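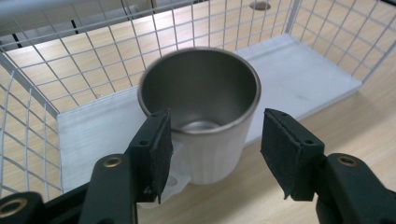

The Kallness Mug

Valentin Grabner said the mug would keep coffee hot until lunch. He said it the way my uncle used to talk about copper bracelets.

"Until lunch when?" I asked.

"Noon."

"And you pour it when?"

He thought about that longer than he should have. "Eight. Eight-thirty, if the bus is late."

It had cost him 30 dollars. I turned it around by the handle and looked for where the money went. Steel on the inside, white ridges down the outside, and a small hole at each end of the handle, up where it joined the body and again down below. I put my fingernail in the top one.

"What's that for?"

"Air," said Valentin.

"What does a handle want with air?"

"It's a design thing, Ciarán. You wouldn't like it if I told you."

He didn't know. I've worked across from Valentin long enough to recognize a man reading a box from memory. The box was still on the windowsill, and the box said Honest Heat, with a drawing of a mountain. I have never understood what the mountain is supposed to prove. It's cold on a mountain.

So we arranged a trial. I brought the brown mug from home, the one with the chip, which came free with a set of tires. Waltraud Hämmerli lent us her candy thermometer on the condition that it come back clean. We poured from the same pot, and I insisted on going second so he couldn't say I'd taken the hotter half. Waltraud read the first number out loud. It was 198, and she wrote it on the back of an invoice from Catovness, which I later had to explain to them.

Then we went back to work, or Valentin did. I kept an eye on things. At nine he got up and laid a saucer over his.

"No lids," I said.

"It's a saucer."

"It's doing a lid's job."

He took it off. He drank some, too, which I argued should disqualify him, and Waltraud said if we were going to be like that she wanted her thermometer back now. By ten a small crowd had formed, which tells you how the orders were going that month.

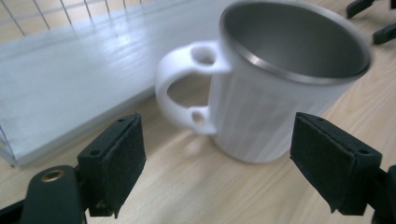

Corina Thaler wanted to know why anybody needed hot coffee at noon in the first place. By noon, she said, a person should have finished it, and if they hadn't, the trouble was the coffee.

"That isn't what we're testing," said Valentin.

"It's what I'd test," she said, and went to lunch early.

At noon Waltraud came over with the thermometer wiped and her glasses on. She did mine first. She made a face and wrote something down. Then she did his, and stood there, and tapped the glass, and did it again.

"Well?" I said.

"His is warmer."

"How much warmer?"

"Enough that I'd drink it."

I said the brown mug had been nearer the window. I said the pot might have been stirred between pours. Valentin didn't say anything. He sat back and drank his coffee with his eyes shut, all the way down, and I watched his throat to see whether he was really swallowing.

In January his sister mailed me one, same white, same ridges. I keep pens in it. Some mornings, if I'm in before the others, I take the pens out. It proves nothing either way – I still drink mine by nine.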